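Moving to Vanach with a child of four: how to do the first weeks in kindergarten?

Asked by Henrike Kröger in Family and Everyday Life

Hello everybody,

We move to Vanach in September because of my husband's work, and our daughter will start in the kindergarten on the Albers road. She is four years and a few months. At home we speak German, and she understands a little English from songs and from my sister's children, but she doesn't speak it with strangers. In our old town she went to a childminder with only three other children, so a big group will be new for her too.

The kindergarten has sent us a letter with the dates and a list of things to bring (indoor shoes, a rain jacket, a change of clothes in a bag with the name on it). About the settling-in it says only that "parents may stay for a short time as needed". I don't know what is a short time. Is it ten minutes or is it a week? In our region it is normal that the mother or father sits in the room for many days, and then goes away for a quarter of an hour, then for half an hour and so on. I wrote to ask, but the office is closed for the summer.

My questions are these. How long did you stay, and did anybody mind? Should I speak English with her at home now, to prepare her, or will this make her confused? And what do I do about the midday sleep? She still sleeps some days after lunch, but the letter says the rest time ends at 13 and after that they go outside.

Also, if somebody knows whether the bus from Mutness stops near the gate, I would be glad. We will live on that side until the flat is ready, and I don't drive.

Thank you for reading such a long text.

Ottmar Kuhlmann

Dear Henrike,

we did the same move when our son was nearly five, from a village to Vanach, also with German at home. I am not a teacher, I can only say how it went with us. It became a long answer, I'm sorry for that, but I remember how much I wanted somebody to write me a long one.

First the staying. On the first morning I stayed until the snack, and on the second also. On the third morning the teacher asked me, in a friendly way, if I would like to drink a coffee somewhere and come back at 12. I had the feeling that I was sent away, and I was a little offended. Later I understood that she says it to all the parents at this point, and that one can answer "I would prefer to stay one more day" and it is no problem. You have to say it, however. They will not guess it from your face. At home I was used to a fixed plan on paper, and here it is a conversation every morning at the door. If you know this before, you will be less nervous than I was.

What I would do differently is the goodbye. I went out two times while he was busy with the sand, because I thought it is easier for him when he doesn't notice. It was a mistake. After that he held on to my sleeve for the whole week and looked at the door all the time. My wife then took over and did it in another way: she said goodbye clearly, told him "after lunch I am here", gave one kiss and left, even when he cried. He cried shorter each time. "After lunch" is better than a clock time, because a child of four can't do anything with a clock time.

Now the language. Please go on with German at home. We tried to speak English at the dinner table for some days in the summer before, and it was terrible. My English is like you read it, my wife's is better, and our son asked us if we are angry with him. For him it was the language of strangers, and suddenly his parents were speaking it. We stopped and made something smaller. We taught him six or seven sentences that he really needs in the first days: I need the toilet. I am thirsty. Can I play too? I don't like that. Where is my jacket? Please help me. We practised them with his stuffed animals, the bear was the teacher. "I need the toilet" was the most useful from all of them and I would begin with it.

Then came a time when he said nothing at all in the kindergarten. I want to write about this because it frightened us, and maybe it will happen with your daughter and then you will remember it. From the start until the winter he didn't say one word there to the adults. He played, he ate, he nodded, he pointed. At home he spoke like a waterfall. The teacher was calm and said she sees this often with children who get a second language, they are collecting first. She asked us only whether he speaks normally in German, and he did. Then one morning he said to another boy "that's my digger, you can have it after", a whole sentence with a correct verb, and from there it went quickly. If your daughter is also silent at home, or very unhappy for a long time, of course I would speak to a doctor. But silence in the group alone, with a child who plays and eats, I would give it time.

What helped most in this silent time were things for which one doesn't need many words. Ask the teacher where the building corner is. Two children can build next to each other a whole morning, and the words come by themselves: give me, more, mine, it's falling. We had a pile of blocks at home too, and also toy food for playing shop, and my son played there in German exactly what he had seen in the morning.

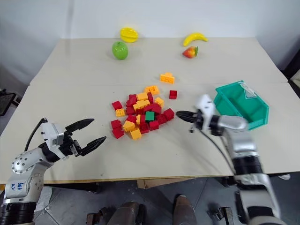
After some weeks the first English words came into this shop. He sold me "one apple please" and wanted two coins for it. I did not correct him and did not praise him very much either, I just paid. With my older niece I had seen that when all the adults clap their hands for every new word, the child becomes careful and stops. So we let it run. A shop game has the advantage that the same sentences come again and again, hello, what would you like, here you are, goodbye, and these are the sentences he then used with the other children.

To the midday sleep: talk with them about it. In our group there was a small side room with mats, and a child who was really asleep was allowed to stay there a bit longer while one adult was inside anyway. But it depends on the staff. We moved the bedtime in the evening forward by half an hour, and after the first month he didn't need the sleep any more. The afternoons in that first month were hard. He came home so tired that he cried because the bread was cut in the wrong direction. Don't plan anything for the afternoons, no visits, no shopping for furniture. We bought the wardrobe only in the winter and lived from boxes, and it was all right.

One more thing, the change of clothes. Put in two trousers. And write the name also in the shoes, left and right. Our son came home for a whole week with shoes that belonged to somebody else and were one size too small, and he didn't have the words to say it.

For the bus I can't help, we lived on the other side, near Brinent, and went by bicycle.

I wish you a good start, and write here how it goes, if you like.

posted by brinent_mum

Bus: the 337 from Mutness stops about 200 metres before the gate, by the chemist. Sit on the right side and you'll see the playground, press the bell then. It's full in the mornings with the school kids so take the one before if you have a pushchair.

Mine stayed half an hour on her first day and then I went, she was fine. They're all different. I wouldn't worry too much.

Henrike Kröger

Dear Ottmar, dear brinent_mum,

thank you both very much. I have read the long answer aloud to my husband in the kitchen, and we laughed at the bread, because we have this already now, without moving.

The part with the silence I have copied for myself. I was indeed afraid of this and didn't dare to write it in my question. We begin today with the toilet sentence – the role of the teacher will be played by a rabbit, a bear we don't have. And I will stop with the English at breakfast. I had started it one week ago and she puts her hands on her ears.

I didn't know that one may say "one more day" at the door. I would have gone out politely and then stood in front of the fence.

One small question still, if you look in here again: did your son have a thing from home with him in the group, a cloth or a toy? In the letter it is written that toys stay at home, but she has a small cloth that she holds when she falls asleep, and I don't know if it counts as a toy.

Ottmar Kuhlmann

Dear Henrike, a cloth was allowed in our group. It stayed in the box with his name in the wardrobe room and he could get it for the rest time. In the first days he went to look at it also between, only to check that it is there, and then he went back to play. Only don't give the one and only cloth, if you have a second similar one. Ours was forgotten there once over the holidays, and these were long evenings. Ask at the door on the first morning, they will tell you how it is done now.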